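How to set safe opening and closing limits for a parallel gripper in simulation

Last updated May 7, 2019
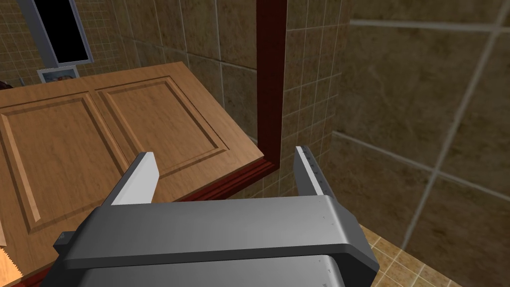
Before you let a gripper move by itself near cupboards, walls or posts, you should write down its limits and check them one by one. In our group at Ornness we do this in simulation first. Many people skip the step, as nothing breaks in a simulation. But the same settings file is often copied to the real arm later, and then a bad number can damage a door or hurt a hand.

I wrote this page for new members who will use the Kerar settings file. If you use another one, the names will be different, but the order of work can stay the same.

What you need

- The robot model, with the collision shapes turned on
- A room model with at least one cabinet door and one wall corner
- The Kerar settings file, in your own copy
- The check sheet (we call it the MacBrayne sheet, after the first project that used it)

Please don't work in the shared copy. Two times already the limits were changed for everybody by mistake.

Step 1. Write the purpose of the test

One sentence is enough. For example: "The gripper approaches a cabinet door, stops before contact and goes back." If you can't say it in one sentence, make two tests.

Step 2. Set the units

Write the unit beside every number on the sheet. Our sheet uses millimetres for distance and newtons for force. The simulator itself works in metres, so you must convert when you type the value in. This is the most common error I see when I check the sheets of other people.

Step 3. Set the finger travel

Open the fingers fully and read the joint values. Close them fully and read again. The limits in your file should be a little inside these two values, so the fingers never push against the end of their own travel. Do the closing test with nothing between the fingers.

Look at the model while you do it. If one finger moves and the other does not, stop and correct the joint link before you continue.

Step 4. Set the force limit

For our first tests on doors and handles we use 34 newtons as the highest closing force. It is a rule of our group and not a value from a standard, so don't quote it in a report as if it was one. For a real machine you must do your own risk assessment, and follow the standard that applies in your workplace.

Write the limit in the file and also in the controller. If only one of them has it, the other can ignore it.

Step 5. Draw the keep-out zones

Put a zone around everything the gripper must not touch. Walls are easy to remember. People forget the thin things: trim, door edges, corner posts, the frame of a window. Draw each zone larger than the object.

The zone must be checked against the whole gripper and not only the fingertips. The body is often much wider than the fingers, and in a corner it is usually the body that arrives first. Turn the wrist through its full range and look for contact on both ends of the body.

For a door that opens, draw the zone for the path of the door too.

Step 6. Set the speed

Use two speeds. Outside the zones the arm may travel at 400 millimetres per second. Close to a zone it must slow down to the value on your sheet. Make the change gradual, as a sudden change of speed can make the real arm shake.

Step 7. Run the tests

Start with 11 runs by hand, with your finger on the stop key. Change the start position every time. After this you can start the automatic series, which in our case is 3000 runs with small random changes in the position of the door.

Keep the log of every run, also the bad ones. A run that was stopped must be marked as stopped and not deleted.

Step 8. Ask another person to read the sheet

The person who wrote the limits can't be the one who approves them. The second reader opens the file, compares each number with the sheet and signs. If something is not clear, the sheet goes back to step 1.

Common mistakes

Collision shapes turned off to make the simulation faster, and then never turned on again.

Old limits kept after the fingers were exchanged for longer ones.

A keep-out zone that moves with the robot because it was attached to the wrong part of the model.

Moving to the real arm

A good result in simulation is not a permission to use the real arm. At Skerninari, where our lab arm stands, you need the signed sheet and a new set of slow runs. Bring the sheet on paper. The next revision of this page is planned for October, and it will include the part about suction tools.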